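I'd been meaning to sit down with Witold Bielecka ever since I tasted his rye at the Ustwood market and went back for a second loaf before I'd even reached the car. He bakes three mornings a week, sells until he runs out, and then goes home to bed. We finally talked in October, at two in the afternoon, which for him is late evening.

"I smell like caraway, sorry," he said, and he did! (It's a very nice thing to smell like.)

Witold learned on the job at Estrella, a big bakery where he worked nights for eight years. He shaped rolls, mostly. "My hands still do it when I'm watching TV," he told me. The sourdough came later, from his neighbor Angus Bright, who was moving to Karnudau and left a jar of starter on the porch with a note that said FEED ME on one side and a phone number on the other.

"I called the number that same night," Witold said. "I thought, what does it eat?"

It eats rye flour and water, and he keeps it much stiffer than I keep mine – closer to modeling clay than pancake batter. He says a stiff starter is more patient with him. If he forgets it for a day, it sulks a little and comes back. 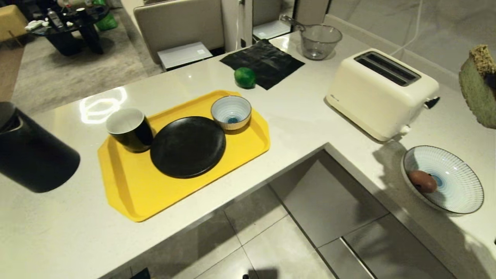
So how long does he let the dough rise? Overnight in the fridge, then another hour or two on the counter while the oven heats up, and longer when the kitchen is cold.

I asked what people get wrong, fully expecting to hear my own name. "They cut it hot," he said. "Rye wants to sit. Leave it till the next day and it's a different bread." I told him I've never once made it to the next day, and he looked at me the way my dentist does.

He has no plans for a shop. A café called Pralto asked him for 55 loaves a week and he thought it over for a while, then offered them eight. They took the eight.

"I like knowing who's eating it," he said, wrapping up half a loaf for me to take home. It was still warm underneath. I waited until six o'clock, and I'm counting that as progress.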